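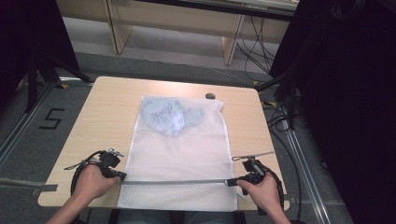

Figure 13. Zipper trial with two hand-held grippers. The right jaw holds the pull.

Last updated: January 15, 2021
Manuals > Druvine Hand Grippers > Comparing Jaws > Zipper Trial
By Tharindu Amarasinghe

5.2 Zipper trial

Use this trial to compare the Cekum and Majumder jaw sets on thin, flexible material. Run the full set with one pair of jaws before changing to the other.

1. Put one light garment in a mesh laundry bag and push it toward the end away from the zipper.
2. Lay the bag flat on the table with the zipper nearest the operator. The near end may hang over the table edge.
3. Seat the operator. Check that each cable coil can stretch through the full reach of the arm.
4. Start the log on the controller and enter the jaw code. The code for the Majumder set is 2842.
5. Grip the zipper pull with the right jaw. Keep the left jaw close to the zipper, ready to hold the mesh.
6. Close the zipper at a steady speed, then open it again. One close and one open make one cycle.
7. Record 26 cycles per jaw set. Mark each slip with the foot switch.

Note: If the pull turns in the jaw, release and grip again. Log this as a regrip - it does not count as a slip.

Note: The Stustex pads are some 2 mm thicker than the standard pads. Run the zero routine again after fitting them.

CAUTION: Do not set the grip force above 50 percent on mesh. The jaw tips can tear the netting.

CAUTION: Keep fingers clear of the jaws while the controller is on.

8. Stop the log and save it before unplugging either gripper. For pad replacement, see 5.4.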